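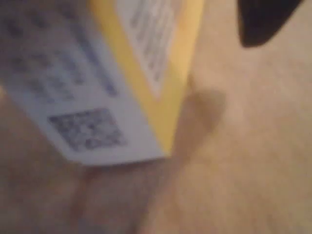 Philomena Nic Aodha has built car launches for most of her working life, and she will tell you, over the second pot of tea if not the first, that the hardest thing to design is the minute before anyone sees the car. She runs Worneo, a small studio that makes interactive rooms for automakers, museums and now and then a bank, and when I visited in July she was deep in a project for Parkex, whose little electric van, the Wula, was about to go on tour. The first sketches for the room borrowed their colors from the plainest sort of packaging, a broad white side with a bright yellow band running down the edge of it and tapering as it goes, and she liked that band so much that it ended up as the path visitors follow across the floor. It starts wide at the door, wide enough for a family to walk side by side, and by the time it reaches the van there is only room for one person.

I had gone in expecting screens. There are screens, of course, but most of the room is dim and rather quiet, and the van sits at the end of it under a cloth of light, by which I mean a projection so closely fitted to the bodywork that the thing seems to be wearing a sheet. Put your hand near a door and the sheet draws back. Step away and it settles again. Children get the hang of it right off, and their parents stand behind them pretending not to want a turn.

The fitting of that light is the work of Štěpánka Zeman, who came to Worneo from theater and still calls the visitors "the house." She spent 2 weeks on the rear bumper alone. The curve there is shallow and a bit fussy, and every time the projectors warmed up the edge of the image crept over the lip and spilled onto the floor. She fixed it in the end with a strip of black felt, which she showed me with great pride, and which cost less than my lunch.

Inside the van there is another trick altogether. You sit in the driver's seat, the windshield goes milky, and a town comes up in front of you. It is a made-up town, drawn by hand and then built in software by Kimie Takeda, and it has a bakery, a tram line, a steep hill with a school at the top and a river that you cross more than once. You deliver parcels. That is all you do, and I am embarrassed to say how long I did it. There are 1,659 doors in the town, and Takeda says each one will open to somebody if you happen to ring at the right hour. I got a man in a bathrobe, then a dog.

The people at Parkex weren't sure about the parcels to begin with. Elżbieta Zawadzka looks after the van's launch for them, and she had come to the early meetings with a list of features that ran to several pages – battery, cargo floor, turning circle, the sliding door that can be opened with an elbow. She wanted them all in. "I had a number for everything," she told me, laughing about it now. What Worneo did was hide the list in the deliveries. The turning circle is a dead-end lane behind the bakery. The elbow door is a customer who hands you a return while you are already carrying something. You learn the van by having a mildly annoying day in it, and I came away knowing more about its cargo floor than I know about the trunk of my own car.

Sound was the part they argued over. An electric van makes hardly any noise, and an empty room with a silent van in it can feel like a waiting room at the dentist. Natália Sýkora, the composer, recorded the actual motor through a contact microphone taped under the seat, slowed it right down and found a sort of low hum in it that she could build on. She played me the raw recording on her headphones, then the finished piece. I could just about hear the one in the other. Nic Aodha thinks it is still a touch too loud by the entrance, and Sýkora thinks it isn't, and I got the feeling the volume was going up and down depending on who left the building last.

The whole room packs into 2 trucks. Its first stop is Zacharias, the old tram depot by the harbor, where the ceiling is high enough for the projectors and the floor, I'm told, slopes a little toward the water. Zeman has already been over with a spirit level and more felt.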